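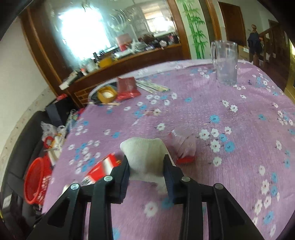

Handling rules for hand-held grippers, home sessions
Course handout, week 2 -- Nuria Alcaraz, notes typed up from the board so excuse the gaps

Read before you sign out a tool. Same rules for the Nostholm group and the Ranalmont group.

Before starting
Check pivots on both sides. Open and close 20 times, nothing held. Any sticking, tag it and hand it back to Hema Iyer, don't oil it yourself.
Look at both finger pads. Lifted corner or worn patch = no session.
Walk the table once. Clear glass and anything with a handle goes to the far side, away from the elbow. Leave the rest of the household stuff where the family has it -- we want real tables.
Mirror or bright window behind the work? Write it in the log. Don't cover it without asking the house owner.

Soft and light things
Close slowly untill the object stops sliding, then stop. No extra squeeze "to be safe".
Grip near the middle if you can. Floppy parts may hang but not drag through other items.
Thin crinkly wrapping: one piece at a time. If two come up together, put both down and start over, mark as a double pick.
Food packets are fine closed. Opened ones no, crumbs get into the joints.
Patterned cloth is allowed. Do not smooth it between picks. If it slides, log it and carry on.

Hands and people
One operator per tool. Second person stays out of reach and keeps the log.
Free hand flat on the table edge or behind your back, never between the pads. Applies when you're just showing somebody too (Fulgencio has the bruise).
Loose sleeves rolled. Rings off.
Stairs and doorways: tool closed, pointing down.
Anybody in the house says stop, you stop. Reasons later.

Stopping rules
2 drops of the same object in a row -- change object.
Pad comes loose, session over, even if its nearly done.
Operator swaps at 20 minutes. Shiela Cabrera will ask for the times.

Log
Each line gets: object in plain words, surface, who held the tool, result. "Small soft thing" is ok if you don't know what it is. Don't guess.
Form 19 for damage, incl. scratches to furniture. Same day, to Trinidad Rivas.

For next time: read the Kereama checklist, sections on pinch points and storage. Bring one rule you would change and teh wording you'd use instead.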